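March, late, after 11 p.m.

Feet hurt, and I still haven't answered Rin's message. I told Latrice I'd write something down every night this month so I'm doing it, even if it's mostly about powder. I've had beige on the brain since breakfast.

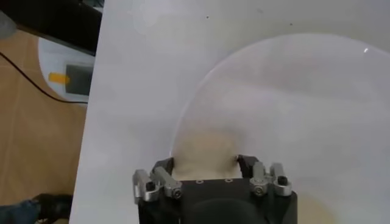
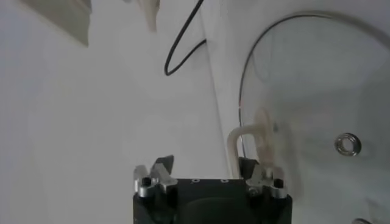 So the plan for tomorrow is the sesame cookies, the ones Asuka made when we were all crammed into the Punby apartment. She sent me the recipe and of course it's for a crowd – 700 grams of flour! I don't own a bowl that would take that much, and I'm not buying another one after the Triantafyllou mixing set (three bowls, all too small, $145, I will be mad about it until I die). I'll do half and freeze whatever's left, if there's anything left, which with Yasuo coming over is a big if.

I did get some wiping down done tonight. White surfaces are a curse. I do one pass, feel great about myself, turn the light on and there's every streak I made. Hinata swears by plain vinegar and I keep forgetting to buy it. Vinegar, parchment paper, eggs, the good butter if it's on sale.

Mom called in the middle of all that and we talked for ages – her knee is better, the neighbor's fence is not. She wants me up there for a weekend in the spring. I said yes and now I have to look at the bus times.

Okay, Rin. Answer Rin, then bed.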